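The Small White Box
What belongs in a vanity box, and what only lives there

By Marjan Heydari

My mother kept her makeup in a biscuit tin. It was round, with a picture of a bridge on the lid, and everything inside it smelled of powder and a little of ginger. When she needed the eyebrow pencil she turned the whole tin over on the bed, took the pencil, and swept the rest back with her arm. She was never late and she always looked very well, so I cannot say that her system was bad. But I was the child who had to find the cap of the lipstick under the bed, and I think this made me the person I am now.

I have owned a vanity box for many years. The first I bought in Lunudau, in a shop on the hill that sold mostly buttons and curtain hooks. It cost 32 in the money of that time, which was a week of lunches for me, and I carried it home on the bus on my knees. It had a mirror in the lid and one drawer which stuck in January and opened by itself in the summer. I loved it very much and I filled it in one evening with things I did not use.

This is the mistake that I want to write about, because I see it in almost every home I visit. We buy the box and we think the work is finished. Then we put into it all that we have, the good and the dried and the broken, and now the disorder has a lid.

When I help a friend to arrange her box, I ask her first to take everything out and put it on a big table. Not a bed, please. On a bed the small things roll to the middle and hide in the cover. A pale table is best, for on a dark one you lose the black caps and the eyeliner. The box itself goes at the back with the lid up, and it must be empty before any decision is made.

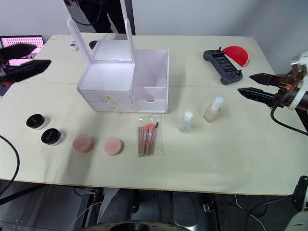 Then comes the sorting, and here people are different. Some like to sort by the part of the face: eyes, mouth, skin. Some like to sort by the time of day. My neighbor in the Kermani building sorts by color, and her box is beautiful to open, but she can never find the brush for the powder, for it has a green handle and lives with the green things. I sort by shape. It sounds a little foolish when I say it, but the box does not know what is for the eyes and what is for the mouth. The box knows only tall and flat and round.

Tall things want to stand. Pencils, mascara, slim tubes of lip color, all of these are happy in an open bin with walls, where you can see the tops and take one with two fingers. If you lay them in a drawer they will roll each time you open it, and the sharp one will draw a line on the bottom that you never get off. Put the tallest at the back. The short bottles can go at the front, and then you don't knock over three to reach one.

Round and flat things want a drawer. A jar of cream, a powder, a sponge — they sit low, they don't roll, and they don't need to be seen. In a drawer I like to leave some empty space, enough to put my hand in and turn a jar so that I can read it. A drawer which is full to the corners is a drawer that you stop opening. I have one like this in the kitchen too, and I believe there is a second potato peeler in it.

The shallow tray under the mirror is the most difficult place, and I have changed my mind about it many times. It is the first thing you see and the easiest to reach, so everything wants to live there. Rings, hair pins, a coin, the little paper with the washing instructions. For some years I gave it to my everyday things. Now I keep it nearly bare. In the morning I take out the four things I will use and lay them in the tray, and when each has been used it goes back to its own place. When the tray is empty, I am ready and I can leave the house.

I should say a word about sponges. I am strict about them, and my daughter says too strict. A sponge should never go back in a closed drawer while it is wet. Wash it with mild soap, press it in a towel, and let it lie out in the open air until it is dry on both sides. Mine lie on the window sill overnight. Also, please don't store a sponge against an open jar, however clean you think both are.

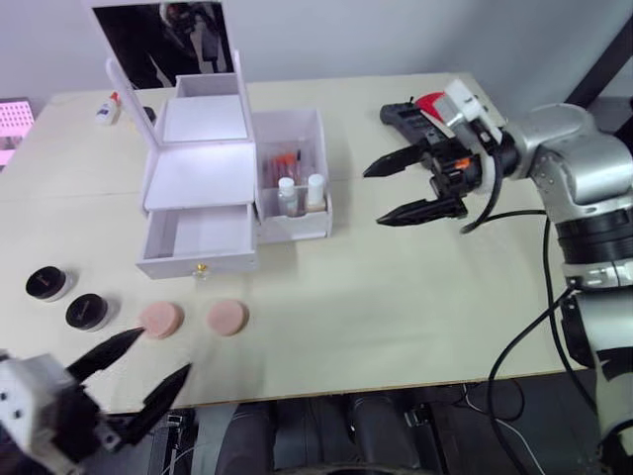

Marjan Heydari

The order of putting back is also important, I think. I put the flat pieces in a row on the table first, jars next to jars and sponges next to sponges, and I look at them for a moment before the drawer. It is a good time to notice that you have two of the same. I once found in this way that I owned three jars of one cream from Wosetti, each opened, each used down to the same depth. I had bought a new one every time that I could not find the old one. I added up what I had spent, and it came to 151 for a cream that I like only a little.

With bottles, look at the caps. If a cap is loose, the bottle must stand, always, and it must stand between neighbors that keep it straight. A foundation which leaks in a bin can be wiped away in one minute. If it leaks in a drawer it goes under everything, and you will find it weeks later by the smell.

And things that are not makeup should not move in. I know how it happens. There is a small scissors, then a small tape, then a battery. I have found a tube of glue in a vanity box, next to the lip balm and almost the same size, and I did not sleep well that night. Glue has its own home, on another shelf, far from anything you put near your eyes.

People ask me which box they should buy, and I have no single answer. The woman at Holemik, where I now buy mine, has them with one drawer and with five, and the largest costs 960 and has a lock. I would not take it. A large box invites you to fill it. My own has two drawers with small knobs, a mirror, and an open part for the tall things. What I check in the shop is if the lid stays up when I let go of it, and if I can pull the drawer with one finger while the other hand is busy. I also check that the inside is smooth and pale, so the powder wipes off with a damp cloth.

My mother has a vanity box now, by the way. I gave it to her two winters ago and arranged it myself, tall things in the bin, flat things in the drawers. When I visited her in spring it stood on her dressing table, very clean, with her letters in it. The biscuit tin was beside it.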